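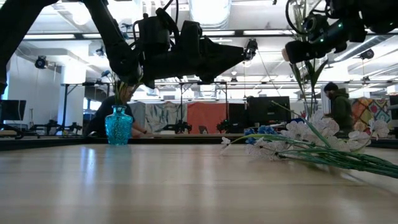 Two arms over the flower table at the Turcotte open day, with other work stations behind.

Flowers First, Boxes Later
An open day at the Turcotte workshop, where robot arms are learning to put stems in a vase

26 Jan 2021

The Turcotte workshop opens its doors twice a year, once in winter and once in June. The June day is the big one, with a food truck and a line down the block. The winter one is quieter, and visitors get closer to the tables.

Turcotte shares the building with Sotov, a smaller firm that writes the control software. Together they run a project called Tretura, which aims to get a pair of arms to do small household jobs at an ordinary table. Folding was the first job. Setting out cutlery was the second. Flower arranging is the third, and it was the one most people had come to watch.

The flower table is a plain one in light wood. On it stood a turquoise vase with a few stems already in it and a clear glass vase with a tall, leafy arrangement. The rest of the flowers, white and blue and all artificial, lay in a loose bunch on the right side. One arm reached in from each side. The job is easy to state: pick one stem out of the bunch, carry it to the vase, lower it in, and let go without knocking anything over.

Each of those steps has its own trouble. A stem is thin and bends when it is gripped. Blossoms catch on each other, so a pull on one flower can bring three along with it. The glossy tabletop throws reflections, and Sotov's engineers said that early versions of the software would sometimes reach for a reflection and close on air. Glass gives them the same kind of headache. The clear vase was brought in on purpose, after the arms had become good with the turquoise one.

The training works by example. A person guides the arms through the job by hand controls, over and over, and the software learns from the recordings. The Tretura team has 2194 of these recordings for flowers alone. A board near the entrance gave the numbers for the other jobs too: 410 for cutlery, which was stopped early, and 400 for a drawer-closing job that was later dropped. Folding was not on the board. An engineer said the folding count was being redone after some recordings were found to be duplicates.

The demonstration itself ran in short rounds with breaks between them. In the first round the left arm took a blue flower on the second try and got it into the vase. In the next it lifted a white one, lost its grip over the table, and the stem had to be picked up again from where it fell. People clapped for both. A boy near the front asked if the robot could do roses, and was told that thorns were not a problem but soft petals were.

Work went on at the other stations during the rounds. The workshop is one large room with a white ceiling full of ducts and lights, and the stations stand close together, some with cloth hung up between them. The cloths come in different colors and patterns and are swapped every few days. The software has to learn that the background doesn't matter — a red cloth one day, a gray one the next, the same job in front of it.

Visitors could try the hand controls at a spare station by the door. It is harder than it looks. Most people closed the gripper too soon, and several of them pushed a plastic cup across the table before they managed to lift it. The staff kept a box of 100 spare cups under the station and seemed ready to use them.

Turcotte does not plan to sell a flower robot. The company makes its money from packing lines, and its main customer, a mail-order firm called Patau, ships lamps, kitchenware and dried flowers. The dried flowers are the link. They are packed by hand today, one bunch to a box, and Patau would like to know if that can change. Turcotte's answer for now is that an arm can do it slowly. Speed is the subject of the next stage of work, along with a softer fingertip for the grippers.

The winter open day ran until four. The June date will be posted at the front desk when it is set, and school groups should book ahead.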